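Teal-Gray at Last: A Gallery of the Prutby Workroom

Sorcha Brophy, 18 March 2026

I have been talking about the Prutby workroom since October, and plenty of you have written to ask what on earth is going on in there. So I'm finally putting up a gallery page, with a line or two for each part of the room, and I'm warning you now that a lot of it is about one color.
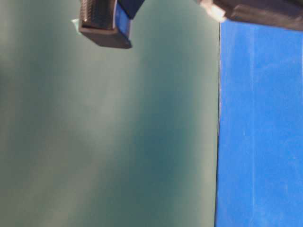 When we got the keys, the whole place was beige. Beige walls, beige shelves, a beige radiator, and a carpet that I think had been beige once and had moved on to something else. It's 700 square feet over the old feed store in Tulham, with good north light and a staircase that punishes anyone carrying lumber. I loved it right away! Gearóid Rafferty took a little longer (he was the one carrying the lumber).

The color

Teal-gray was my pick and I'll defend it forever. I wanted something calm to put work down on, a shade that doesn't glare at you at noon and doesn't go to mud at four in the afternoon. We tried a Wunico sample called Harbor that was too blue, then one that was too green, and then Pak-hei Mak mixed the leftovers of both in a yogurt tub and there it was. We took the tub to the paint counter in Tulham and they matched it on the first go.

The long bench

Gearóid built this out of the old feed store counter, which had been sitting downstairs under tarps. He planed it, patched the nail holes, and grumbled about the nail holes. It's 15 feet from end to end, and it has changed how we work, because you can leave a job spread out at one end and still start something else at the other.

The window end

My favorite spot, and everybody else's too, so there's now a sign-up sheet. The light comes in soft and sideways and shows up every scratch and bit of lint, which is terrible for the ego and wonderful for finishing work. If you do anything fiddly, come before lunch.

The drawers

Eamon Sheehan found these in a school clear-out, still with the old labels in the brass holders. We kept the labels. So if you want sandpaper, look in "Protractors," and the good scissors live in "Lost Gloves." It takes one visit to learn and then you can't imagine it any other way.

The pegboard

Lucero Huaranga laid the whole thing out on the floor first, on brown paper, and drew around every tool with a marker. I thought this was overkill. Then we hung it and everything fit, with room left over for the big clamps – I take it all back, Lucero.

The floor

Under the carpet there was linoleum, and under the linoleum there were boards! Pine, pretty beaten up, with a dark patch near the door where I suppose a stove stood. We sanded most of it over one very dusty weekend and left the patch alone. It got a hard wax oil, two coats, and a third by the sink.

The lamps

A mixed bunch, mostly thrift store, all rewired by Pak-hei. They don't match and I don't want them to. There are clamp-on ones for the bench and a tall one that leans slightly no matter what you wedge under it.

The sink corner

Still ugly. The sink itself is fine, deep enough for a bucket, but the wall behind it is waiting for tile and has been waiting since before Christmas. I've been going back and forth between plain white and a box of odd ones from the Ní Mhurchú sale, and I change my mind whenever I wash a brush.

The scrap shelf

Take what you like, put back what you can. Offcuts, felt, odd hinges, half a roll of cork. This shelf has already been a birdhouse, a set of drawer dividers, and part of someone's Halloween costume.

What's next

Tile, obviously. After that a proper coat rail for the stairs, and a second go at the inside of the door, where I painted around a hook instead of taking it off. The whole paint bill so far, with brushes and rollers, is $918, and yes, I know, but have you seen the trim in that room? There is a great deal of trim.

Open bench is on Thursday evenings from six. Come up the side stairs and mind the 2 loose treads near the top until Gearóid gets to them.

Comments (4)

Marigold_J
I've been waiting for this page!! What finish did you use with the teal-gray? I went matte on my sewing table and every pin scratch shows.

Sorcha Brophy
Satin on the walls and trim. For anything you work on I'd put a clear coat over the top and give it a good long while to harden before you set things down on it. I rushed mine the first time and had to sand a mug ring out.

tomh_tulham
My grandfather bought chicken feed off that counter. So pleased it got another job. The dark patch on the floor was a stove, you're right, a big round one with a rail.

Eamon Sheehan
Please can the odd tiles win. Also I labeled a new drawer and I'm not saying which.

Recent Posts

Sanding Old Pine Without Losing Your Mind
Ní Mhurchú Sale: What We Carried Home
Rewiring a Thrift Store Lamp, Step by Step
Pak-hei's Yogurt Tub Method for Mixing Samples
Keys! First Look at Prutby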